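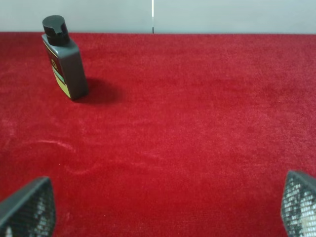
Cell notes: finger pads and cloth on the Ornik bench

The tabletop cell came back into full use in September after its pad and cloth service. Muchen Tan did the mechanical work and Bence Szűcs redid the checks on the wrist camera. What follows is the procedure as it now stands, replacing the one in the Correa binder.

Power down at the controller, not at the wall. Support the forearm by hand before releasing the brake, and park it to the left of the table. Each finger pad is held by 2 cap screws. Back them out evenly and keep left and right pads in separate trays – they wear differently and the wear pattern is worth a look. Clean the seat with isopropyl and a lint-free wipe. Torque marks go on in paint pen once the new pads are down.

The cloth is the part that gets neglected. Lint on red pile shows up as a bright point in the wrist view, and the Cletari segmentation script will report it as an object if the area filter has been left at its default. Roll the cloth with a tape roller, back edge to front, then jog the wrist low over the open area and look at the live view before signing off.

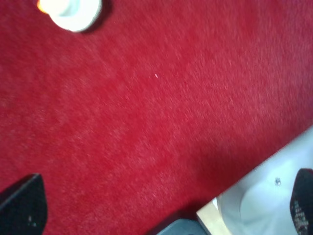
Wrist view over the cloth. One white fleck remaining near the centre.

A single fleck like that is a fail under the new sheet. Roll the cloth again and repeat the check. Brushing by hand is discouraged as it lays the nap in different directions and the colour shifts enough to upset the background model. If the nap is already marked, steam it from the underside and let it dry flat overnight.

The fixed camera is checked next. Set out the standard items with clear cloth between them and keep the front of the table open. Exact positions are not critical, but every item has to be wholly in view.
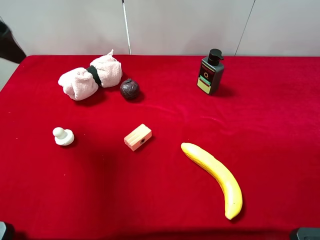

Tibor Szabó has asked that the reference capture be taken with the arm parked and the room lights at their normal setting. Blinds down. Save it under the service number and compare it with the previous one at full size. A shift of more than 3 pixels at the back edge of the cloth means the camera bracket has moved, in which case stop and recalibrate. The bracket bolts were found slack on 2 of the last 4 services, so put a key on them regardless of what the comparison says.
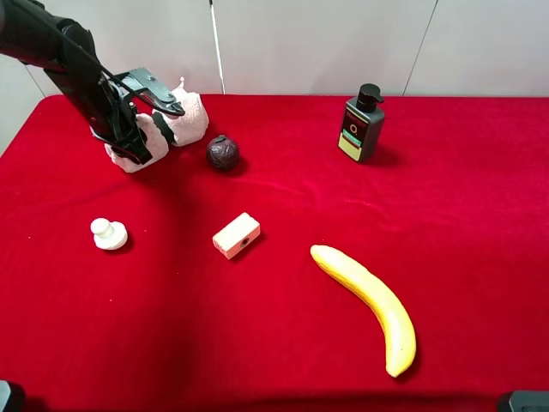 Padded covers have their own line on the sheet. They add bulk at the fingertips, so the closing width stored for bare pads is wrong and the Pokine profile has to be loaded before any motion. Inspect the wrap on each finger for slippage, then bring the gripper down slowly and stop short of the cloth. With the fingers open and hovering, as they are beside the small dark round item, look at the lower pad first: on this approach one pad hangs below the other, and it is the low one that will drag. Set the Z offset from that pad. Cycle the gripper 600 times at half speed after a cover change and recheck the wrap.

Spare pads and cloths are in the grey cabinet, second shelf. Adoración Rivas holds the order list. Completed sheets go to Norbert Dudás, including any that record a fail.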